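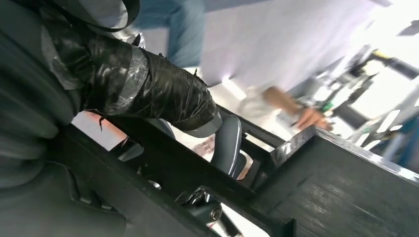
Do the arms save anyone any work on the Okport bench? Some of the picking, so far, and they have added a fair amount of tending that did not exist before and is on no one's job sheet.

November 19, 2021

Log for the Okport trial: 1,222 parts went through, 882 of them without a person stepping in. Veltby's summary calls the rest "assisted." I'd call it handwork. Somebody had to walk over, take the part, look at it, set it down again where the gripper could find it. Anong Khunthong did most of that and says her back is better than it was on the old line but her attention is shot by lunch. Before, she set the pace. Now she waits for a stop, and the stops come whenever they like.

Stops longer than a minute: 22. Of those, 3 needed a restart from the Gronine panel. Cause not found. Suspect cable strain at the wrist but have not proved it.

The Issahaku plan still has the bench going from two people to one in January. I don't see it. One person can't clear a stop and keep the trays filled – we tried for an hour this morning and the trays ran out twice.

Also no training time in the plan. Anong learned the restart by watching me, and I learned it by getting it wrong.

To do: split "assisted" into short and long in the log. Ask Veltby what they count as a pick. Check the wrist cable before the next run.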